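Search this site
Enter keyword
Go

Movement and Pain Notes, November
By Huguette Robichaud

Item 4: Pacing for persistent low back pain

Members at the Dudville clinic have asked how pacing differs from rest. Pacing sets activity by time. Rest is usually set by pain, and the two give different weekly totals.

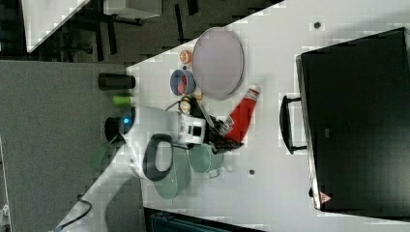
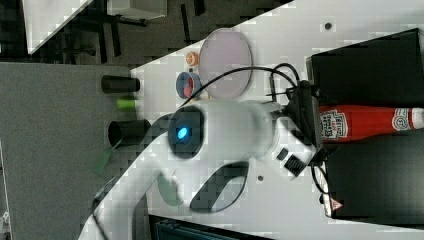

White tabletop with a round pink item, two views.

To find a baseline, do one task (standing, walking, washing up) on three separate days and write down the minutes until pain first rises. Take the average and cut it by a fifth. Hold that figure for 2 weeks, on good days as well as bad ones. After that, add one minute per session each week. If a flare lasts more than a day, go back one step and stay there for a week.

Merle Hollis has revised the Barer log sheet. It now has separate columns for planned and completed minutes, and the pain score is entered once, in the evening. Older sheets can still be handed in.

The pacing group meets in the Tipoki room and runs for 6 sessions, with up to 12 places. New numbness, leg weakness or loss of bladder control should not be paced. Seek urgent care.

Questions on the log sheet go to Brodie Henare at the front desk.

Last updated: November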